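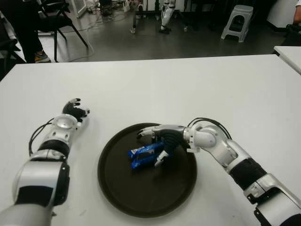 Progress report – Grestside talking therapies access project
To: Styliani Kokkinos, Ornell
From: Valentin Cârstea, project lead
13 April 2018

Styliani – as promised, shorter than the last one. Budget sheet comes separately from Aurelia, she is waiting on one invoice. Headings follow your template except where I had nothing to put under them.

Where we are

Grestside drop-in open and running. Counseling rooms upstairs in use every weekday now, evenings too except when the building closes early. First-contact calls answered by our own people, no longer by the clinic front desk. That was the big change this period and it took most of my time.

Group work started. Two groups, one for low mood, one for people who have been on the waiting list a long while and want something in the meantime. The second was Aurelia Pîrvu's idea and it filled before we had put the flyer up.

Pratora site not open. See further down.

Numbers

Target for the year was 200 people seen at least once. We are at 70. Behind where the plan said we would be, but the plan assumed both sites from the start and we have had one. I don't want to change the target yet. If Pratora opens in June we can still get close. If it slips again I will write to you and ask to move it, and would rather do that early than have you find it in the final report.

Of the people seen, most came on their own or were sent by a family member. Fewer from doctors than we hoped. Sebastian Dinu has been going round the practices with the one-page referral form. Reception staff like it, doctors say they like it and then forget. He is going back with a shorter version, half a page, no boxes.

Waiting time

From first call to first appointment – up to 20 days. It was worse over the winter when Kamol Somboon was on leave and we had no cover for assessments. Kamol is back. We have also stopped booking assessments in blocks, which left gaps nobody could use when someone cancelled.

Still too long for people who ring in a bad state. Those get a call back the same day from whoever is on the rota, and if there is any worry about safety they go straight to the crisis team, not on our list at all. That part works. It is the people in the middle I worry about, not in crisis, not well, waiting nearly three weeks and sometimes not picking up when we ring.

Missed first appointments are the thing I would most like to fix. Text reminders go out now. Helped a bit. Aurelia thinks the letter is the problem, it reads like a hospital letter and uses the word "assessment" four times. She has rewritten it. New one says who you will meet, how long it lasts, where the door is, and that you can bring somebody. Going out from next week.

Psychologist or psychiatrist

Comes up on almost every first call so I am giving it a heading. People don't know which one they are ringing. Some are afraid they will be put on tablets, others are ringing because they want tablets and are let down when we say our staff don't prescribe. We now say it in the first minute of the call. Talking here, medication through your doctor or the psychiatry clinic, and yes you can have both at once.

We made a leaflet about this. Kamol wrote it, Sebastian cut it down. It has gone through two readers from the low mood group who took out a lot of words and were right to. Printing was not in the budget, we moved a small amount from travel, Aurelia has noted it on the sheet. Please say if that needs a form.

Staff

Team of four counting me. All posts filled, but only just. The part-time counselor post was advertised twice, first round got nobody suitable. Second round better and we appointed, starts once her references are in. I'm not counting her in the team above.

Supervision: every clinician has it, outside the organisation, through Hviid. This was a weak spot in your visit notes so I want it on record that it is sorted. Contract signed, sessions happening, notes kept. It costs more than we put in the bid. Difference covered from the salary underspend for now, won't be there next year.

Training days – two done, one on working with interpreters, one on sleep. The sleep one was good, people were using it with clients teh same week. The interpreter one was too long and mostly about paperwork. Would not book that trainer again.

Pratora

Room agreed in principle last year. Then the landlord wanted a different lease, then the fire door, then the lease again. We now have a lease we can sign. The fire door is on order. Walls between the two small rooms are thin and you can hear a normal voice through them, which is no good at all for this kind of work, so we need either some soundproofing or to use one room at a time. Quote for soundproofing came in high. Getting a second.

Fallback is the community health building across the road, two afternoons. Not ideal, people would have to walk through a busy waiting area. But better than nothing open. Sebastian has asked them to keep the slots for us until June.

What people told us

Feedback forms are short and about half come back. Mostly kind. Things that came up more than once:

Evening times are what makes it possible at all for people in work.
They want to keep the same counselor the whole way through. We manage this most of the time, not when someone is off sick.
Six sessions feels short. We hear this a lot. A few have been given extra sessions at Kamol's judgment but we can't do that for everyone and keep the list moving.
The stairs. No lift at Grestside. Ground floor room can be booked if we know ahead of time, and the new letter now asks.

One person wrote that she had seen the same therapist for years, the therapist moved away, and she had put off starting again with anyone because she couldn't face telling the whole story from the top. Shared with permission. We have changed the first session because of it, people can now send a page beforehand if they want to, or say nothing about the past at all that day.

Risks

Pratora slips past June. Likely enough that I am planning for it.
Supervision costs next year. Need to talk.
Kamol is the only one who does the longer assessments. If he is off again we are back to the winter waiting times. The new counselor could be trained up but not in her first months.
Records system. Slow, and it logs people out halfway through a note. Clinic IT say an upgrade is coming. No date.

Next period

Open Pratora, or the fallback.
Third group, if the new counselor starts on time. Probably anxiety, we are asking the people on the list what they want first.
New letter out, then compare missed first appointments before and after.
Short referral form to all practices.
Follow-up calls to people who finished. Aurelia has the questions ready, I have to sign off on them and havent yet.

What we need from you

A yes or no on the travel money used for printing.
A call about supervision costs, before your next budget round if posible. Half an hour is enough.
The dates for the next visit. Evenings are when you would see it busy, and the groups would need asking before anyone sits in.

Case notes audit is attached as a separate file, names removed. Ring me on the office line if anything doesn't add up, I am there most mornings.

Valentin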